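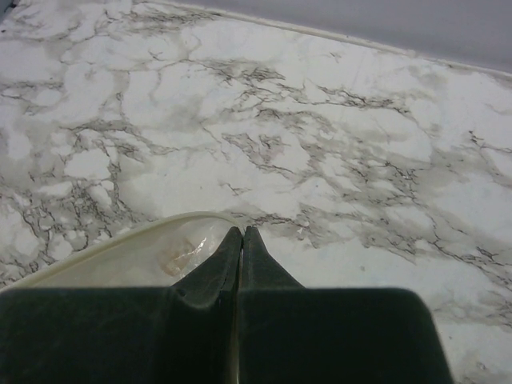
White countertop with dark gray veins.

December 21, 2023

I wanted to write already in July about the singing evenings, but I was too shy about it. Now the year is almost finished, so I try.

Our group is called Bremedora and we meet in the back room of the Morris cafe. We sing old folk songs in parts, without instruments. When I came the first time there were 13 people, and all of them knew the words. I knew maybe the refrain. Angharad Hopkin, who leads us, gave me a paper and put me between two strong altos. It helped more than any lesson I had before.

My difficulty is the vowels. In my language they are short and they stay in one place. In English they move while you are singing them, and if I move too early the chord becomes sour. Angharad stops us and says only "again", and I know very well who it is for.

Last month we sang at the Budora hall, three songs, before a fiddle duo. Hywel Pugh had the low part alone that evening and he started the second song too deep. The sopranos were happy, the basses were growling - I mean the one bass. We continued to the end anyway. 33 people came to listen, and my neighbor was one of them. She told me later that she liked the deep one best.

For the new year we are learning a harvest song with five verses. I have the first two by heart. The third has a line with "thistle" and "threshold" together, and I practice it on the bus with my mouth closed.

If you live near and would like to sing, you can come without reading music. I still read it very slowly. Bring a pencil, we never have enough of them.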